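Jatavden Mug Tree
Dark brown wood, round base, countertop size

Price: $20
In stock: 9
Item no. 248

I put off carrying mug trees in the shop for a long time. My grandmother had one that wobbled every time the fridge door closed, and I figured they were all like that. Then I got the Jatavden for my own kitchen, loaded it up with my heaviest mugs and spent a whole morning bumping the counter with my hip (on purpose, mostly). It stayed put, so now I sell it.

What you get

A straight wooden post in a dark brown, short angled pegs, and a round base with a bit more red in the color. The two tones don't match perfectly and I like that — it looks like something you'd find at a good yard sale. There's no varnish smell when you open the box, either. I'm picky about that around anything I drink from.

The pegs tilt upward, so a mug slides down toward the post and stays there. Regular handles go on easily. Those tiny espresso cup handles you can barely get a finger through will not fit, and neither will my brother's giant soup mug with the square handle. If you can hook two fingers through it, you're fine.

How I use mine

Mine lives next to the coffee maker, which freed up most of a cabinet shelf! I hang the everyday mugs on it and keep the fancy ones behind a door where they can't get hurt. The whole stand weighs 900 grams with nothing on it, so it's easy to pick up when I wipe down the counter. Take the mugs off first, please. I learned that one with a mug I really liked.

A few tips

Hang your first two mugs on opposite sides. The base is sturdy, but it's happier when the load is even.

Dry the mugs before they go up. A drop or two won't hurt the wood, but a puddle sitting on the base overnight can leave a ring.

Give yourself some elbow room while you're loading it. Glossy mugs like a red one or a dark green one look great against the brown wood, and a shallow glass bowl beside the stand is handy for tea bags or sugar packets. 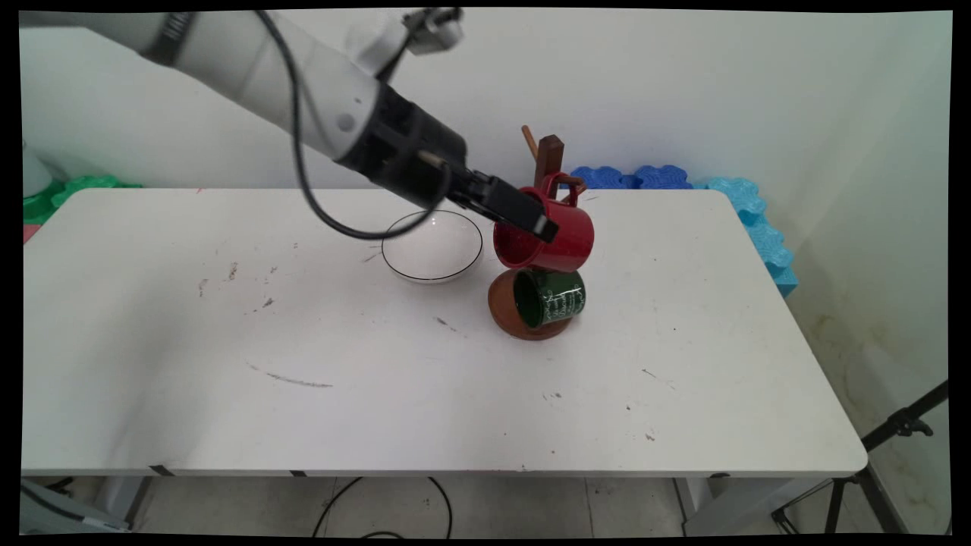 Care

Wipe it with a damp cloth and let it air dry. No dishwasher, no soaking. Once or twice a year I rub in a little of the Genier board oil (sold separately, it's on the kitchen care page) and the color comes right back up.

Shipping and returns

The stand ships in one box and the post screws into the base by hand. If yours shows up with a loose peg, write to me and I'll send another one. Mugs and bowl are not included. I do get asked! The December batch is already on order, so if the counter up top says zero, check back then.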